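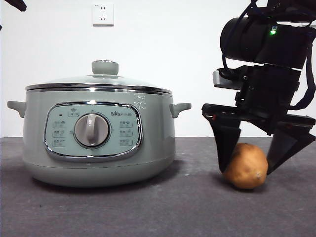 To: Lower Jumeck River list
Date: 13 June 2022
Subject: Re: Summer releases from Plomberg

I'm replying to the whole list because I got the same question off-list from people on both sides of the river.

> The notice says Botus will hold Plomberg at 1,775 feet until the
> end of the irrigation season. Does that mean no pulse flow this
> year? Those of us below the Vandenberghe weir were told in April
> that there would be one. We have three pumps that can't reach
> water when the river drops, and I would like to know whether to
> move them now or wait.
>
> Also, does anyone know who decides this? I called the state office
> and they told me to call the district. The district told me to
> read the notice.

I read the notice twice and then went to the district office and asked to see the operating plan, which is a public document. They let me read it at the counter but would not make a copy that day. What follows is from my notes, so please check it against the plan before you rely on it.

The 1,775 number is a floor. Botus can't draw the reservoir below that elevation before the season ends unless the state signs off on it. Anything stored above the floor can still be released. When I was there the lake was a little over the floor, and the clerk said inflow from the upper Jumeck was dropping but had not stopped.

The pulse flow is a separate item in the plan. It is listed at 167 cubic feet per second for six days, measured at the gauge under the highway bridge. That works out to about 2,000 acre-feet. The plan says the district "may" schedule it. In the older plan, the one we all have in our binders, the word was "shall." I don't know when that was changed. It was not mentioned at the April meeting, and I took notes there too.

So to answer the first question, the pulse has not been canceled, and it has not been scheduled either. If it were my pumps I would move them. The intakes on our side were left dry last summer at a flow well above what the gauge is reading this morning, and it took us most of a day to get one of them shifted with the tractor.

On who decides: the district sets the schedule, and the state can object within 10 days of getting it. The state does not write the schedule and can't order a pulse on its own. The towns upstream have a contract for their share and that water comes out first. After that it is the canal users, then the river below the weir. We are last in line, and have been since the weir was built. 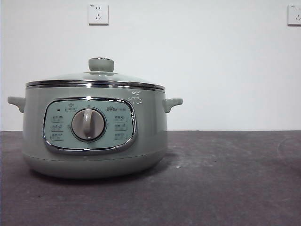
Electric cooking pot with a glass lid, on the counter.

There was some talk on the list last week about the fish ladder at Vandenberghe. It has water in it but not much. The bottom two steps were exposed when I walked down, and gravel has built up against the east wall. The ladder only works as designed when there is enough flow over the notch, so the pulse matters for that as well as for pumping. I know the canal users will say that any water sent over the notch is water they can't use, and they had a short season last year. Their side should be at the table when this is discussed. Several of them are on this list and I would like to hear what they need in July, with real dates.

Some things I could not find out:

Whether the seepage below Plomberg counts toward the minimum flow. The plan gives a minimum but does not say where it is measured.

Whether water the towns don't take goes back into the river or stays in storage for them. I was given two different answers by two people at the same counter.

Whether the bridge gauge has been recalibrated since the spring high water. The channel moved there, and the reading looks high to me compared to the staff on the old pier.

If you have anything in writing on these, please post it. If you are asking the district for records, ask for the operating plan by name and ask for the version now in force, with attachments. The table of release rates is in the attachments and they won't hand it over unless you ask.

Please trim the quoted text when you reply. The digest was very long last time.

Downstream landowner, left bank, below the weir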